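OK, dish racks. I have been putting this off because every time I say anything about drying dishes people get weird in the replies. But I've now read my third article this month telling me a $90 rack will "transform" my sink area, so let's go. Thread.

First claim, and it's everywhere: the more levels, the better. Two-tier, three-tier, a thing that straddles the sink like a bridge. I owned the bridge. It was a Zotlow and it took up the whole view out the window. The top shelf dripped on the bottom shelf, so the bottom shelf never dried. I paid extra for that.

Second claim: it "folds flat for easy storage." Ask anyone who owns a folding rack when they last folded it. My sister has had hers since college. It has been folded once, in the store, by the clerk.

Third claim: capacity. The Prutodis box says 17 plates. Whose plates? I tried it on a Sunday with my dinner plates, which are from a perfectly normal set, and the slots are so close together that I had to skip every other one. Bowls were worse. Bowls just lean on each other and hold a little pool at the bottom.

I mentioned this to Thérèse Dhillon, who used to sell kitchen stuff, and she told me the plates they use for those numbers are "whatever fits." I can't prove that. I also can't get 17 plates in there.

So what do I use? A plain black wire one. One level, zigzag dividers on the floor for plates, and it sits right on the counter. No brand that I can find anywhere on it.
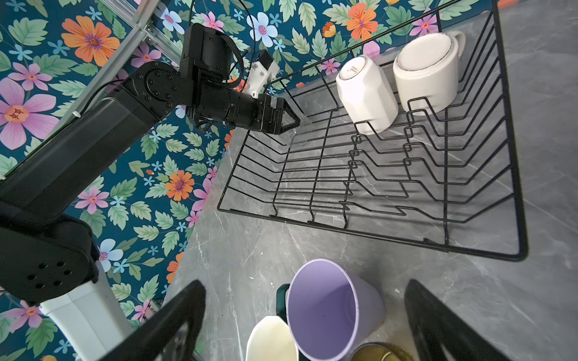 The rack, the gray marble-pattern counter, and yes, the big flowers on the wallpaper.

Before the wallpaper people arrive: I know. Dark teal with giant orange flowers near a dish rack. I've had "that will peel in a year" from at least four of you already. Maybe it will. I've also been told paint would peel, tile would crack and grout would go black, so I picked the one I liked looking at.

Back to the wire. I'm not going to tell you wire is great, because the coating is where these things die. It chips, you get a rust spot, the rust spot gets on a white mug, and now you own a mug you only use when you're alone. I've been through this with two racks. I fully expect to go through it again.

What I will say is that zigzag dividers are less fussy than straight pegs. Pegs catch on the rim. Pegs also bend, and once one bends the plate next to it tips over onto its neighbor at two in the morning and you lie there wondering if someone's in the house.

Now the trays. Oh, the trays. Every rack over a certain price comes with a tray that has a "self-draining spout." I have tested three of these. Water does go down the spout, if your counter slopes toward the sink. Does your counter slope toward the sink? Mine doesn't. The Lau one drained backward, toward the wall, and I found out by smell.

Someone will say "stone mat." The drying stone mat had its moment in March, when every account I follow got the same one in the same week and all of them loved it. Mine dried a ring under a glass very fast, sure. Then it had a stain on it from tea and the instructions told me to sand it. I am not sanding my dish mat.

And the "antibacterial" label. Csenge Borbély asked me to go easy on this one because she bought the rack. Sorry, Csenge. What is it doing, exactly, and to which part of my plate? The plate touches maybe two wires. I'd like the box to say more than one word about it. Wash the rack now and then. Hot water, a brush, get into the corners where the wires meet, done.

Quick reply to the dishwasher crowd, since I can see you typing. I have a dishwasher. I still have knives, a cast iron pan, a wooden spoon, the big pot, and the one lid that blocks the spray arm. There's always a rack's worth of something.

And to the "just dry them with a towel" crowd: how clean is the towel? I'm asking. When did you last swap it? I went 48 hours on one and it smelled like a pond.

Things I'd check in the store, if you're going anyway. Bring a plate. I mean it, put one in your bag. Try it in the slots. Push down on a corner and see if the rack rocks. Run a finger along the underside and look for bare spots in the coating. Measure your counter before you leave home and write it down, because you will not remember.

Don't bother with star ratings. The Dallton rack has 3000 reviews and I read a lot of them one evening, which I don't recommend. Page after page of "just arrived, looks great!" Good for you. Has it held a wet skillet yet? Come back in six months and tell me about the feet.

(The feet fall off. They're little rubber caps and they fall off. Check under your fridge.)

Somebody asked for a link to mine. I don't have one. It came from the back shelf of a hardware store and the tag only had a price on it. If the coating chips I'll post it here and you can all have your fun. Replies are open, please be normal about the wallpaper.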